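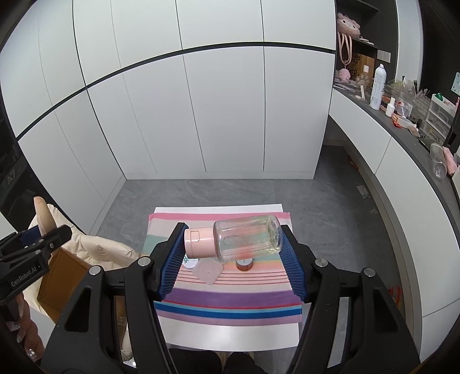 Travel toiletries (the small stuff)

Travel toiletries are the little bottles, jars, lids and puffs that live in a wash bag, and I've been fond of them for longer than I'd like to admit! My first set came from a Dumard counter in Brenport in 1983, and I still judge every bottle by it.

Flip-cap bottles

A clear bottle with a flip cap is the classic. You can see how much is left, and you can open it one-handed in the shower. I like a cap with a thumb recess in the side, like the one on the pink-capped bottle, because slippery fingers need something to catch on. Fill yours over a striped cloth like mine (drips happen, and a cloth goes in the wash).

Jars

Little jars are for anything too thick to pour. Amber-brown ones look smart next to clear plastic, and I keep balm in mine. Provside used to sell them in boxes of 500, a bit much for one bathroom.

Puffs

A rounded-triangle puff is my favorite shape, with the blunt tip going in beside the nose and the wide part doing the cheeks. Many have a band across the middle to slip your fingers under, often with the maker's name on it.
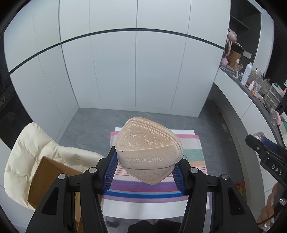 I wash mine with mild soap, press it in a towel and stand it up to dry overnight. Benavides sells a mesh pouch that holds 5 of them, and mine hangs on the bathroom door.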